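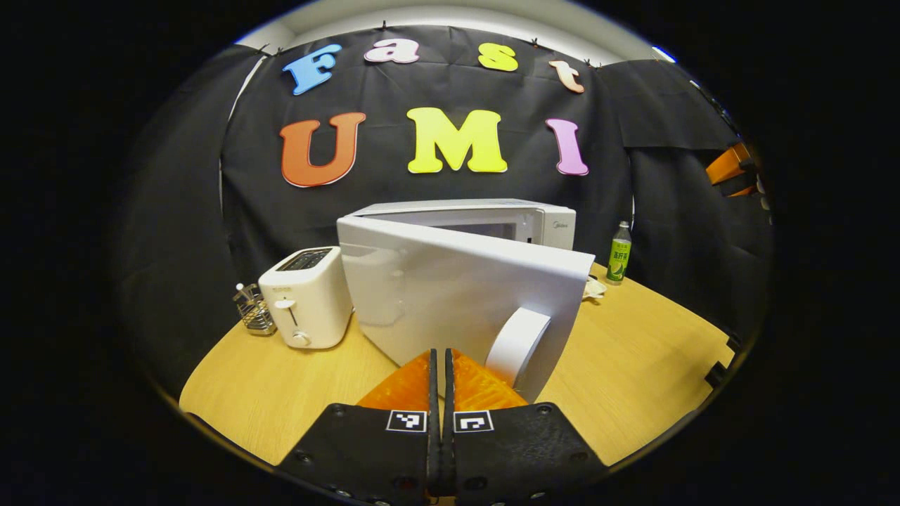 Small Appliance Layout for a Shared Student Kitchen
Anikó Dobos, Nundcombe module, June

1. Aim

The project looked at how much worktop a microwave needs once the space for its door is counted. Makers give the size of the body with the door shut, and kitchen plans are often drawn from that figure.

2. Method

A side-hinged microwave was set on a light wooden tabletop. Door clearance was measured at three angles. A plate and a sectioned tray stood in for the items a user puts down while preparing a meal. The worktop in the reference plan is 60 cm deep.

3. Results

With the door fully open, 46 cm of clear surface was needed in front of the body. Items placed inside this zone had to be moved before the door could be used.
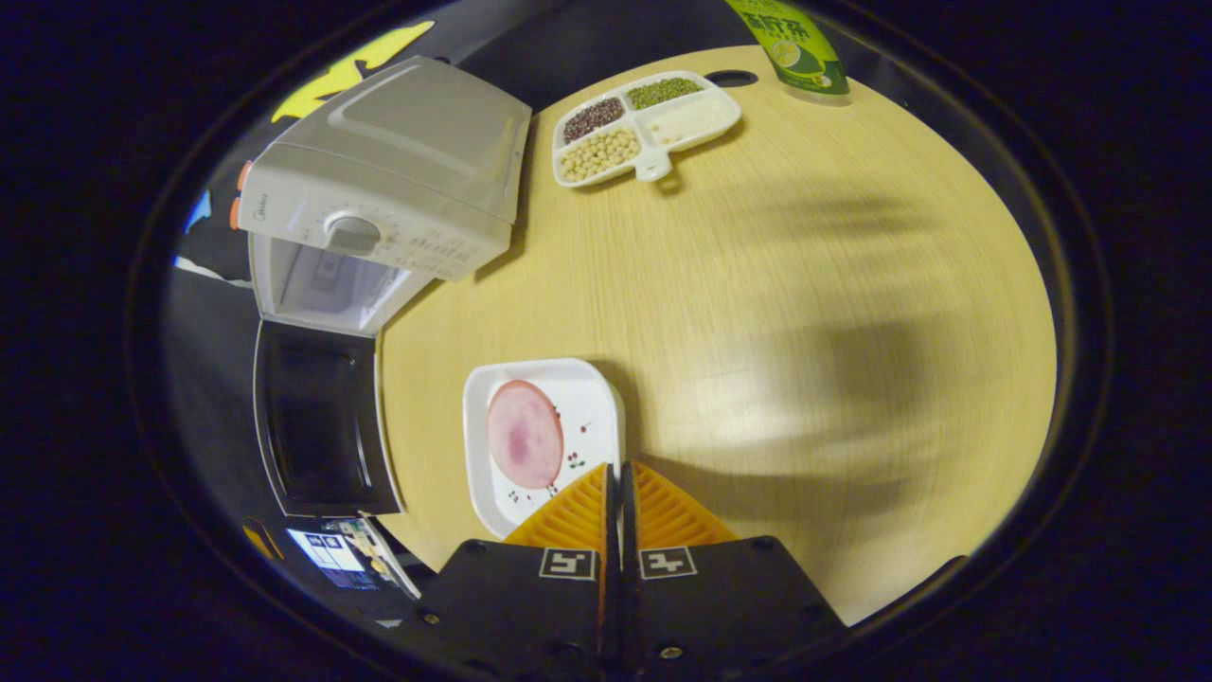
Figure 2. Microwave with door open, plate with a slice of ham, and four-compartment tray with beans.

The tray was easiest to reach when kept beyond the swing of the door. The plate should stay on the side away from the hinge.

4. Further work

Repeat the measurements with a drop-down door.

3 comments
1,253 shares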